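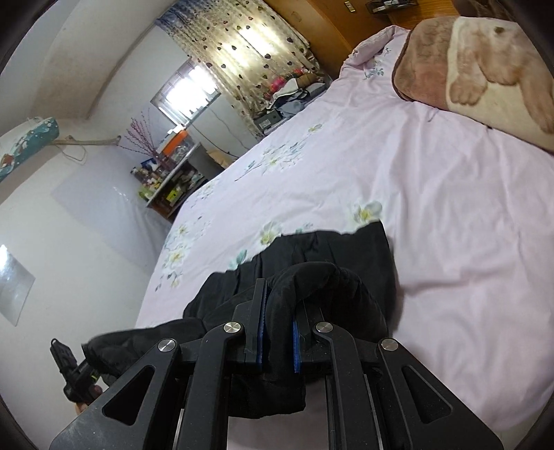 What does it mean to sue somebody?

Last updated: July 27, 2024

By Idun Bakke

Grown-ups say "I'll sue!" quite a lot, usually at the television. Most of them never do it, as it involves filling in forms.

To sue someone is to ask a court to sort out an argument. The argument has to be about something the law cares about, such as money, a broken promise or an injury. Your brother breathing too loudly on purpose does not count, however strong your evidence.

Who's who

The person who starts the case is called the claimant. The one being sued is the defendant. In American news stories you'll hear "plaintiff" instead of claimant. It means the same thing and is harder to spell.

Let's say a bakery called Vogler, in the town of Preltstead, orders a giant oven from a company called Urkel, over in Previvham. Vogler pays £700. The oven arrives and it is a very nice fridge. Vogler asks for its money back. Urkel says fridges are underrated.

After a few increasingly chilly letters, Vogler goes to court.

Is anyone going to prison?

No. Courts do two main sorts of work. Criminal cases are about crimes, like burglary, and somebody found guilty might be sent to prison. Suing belongs to the other sort, called civil cases. "Civil" can also mean polite, which must be somebody's idea of a joke.

If you lose a civil case, the judge can order you to pay money or to put right what you did wrong. The money is called damages.

What happens first?

Vogler writes down what went wrong and what it wants. This is the claim. Urkel gets a copy and can write back with its own side of the story, the defence.

Remember this bit when you see a news headline about someone being sued. A claim is one side talking. It might be completely true, partly true or nonsense, and the court hasn't decided yet. That's why reporters use words like "alleges" and "claims" so often.

Then is there a big trial?

Often there isn't. Lots of people settle, meaning they make a deal before the judge has to decide. Urkel might offer £200 and a box of ice cubes. Vogler can say no and ask for more.

If they can't agree, a judge reads the papers, listens to both sides and makes a decision. There is much less shouting than in films, and a great deal more looking for page 2.

Can children sue?

Yes, but an adult normally has to run the case for them. You would have to persuade one first.

More like this

What does a judge do all day?
Why do some barristers wear wigs?
What is a witness?
Who gets picked for a jury?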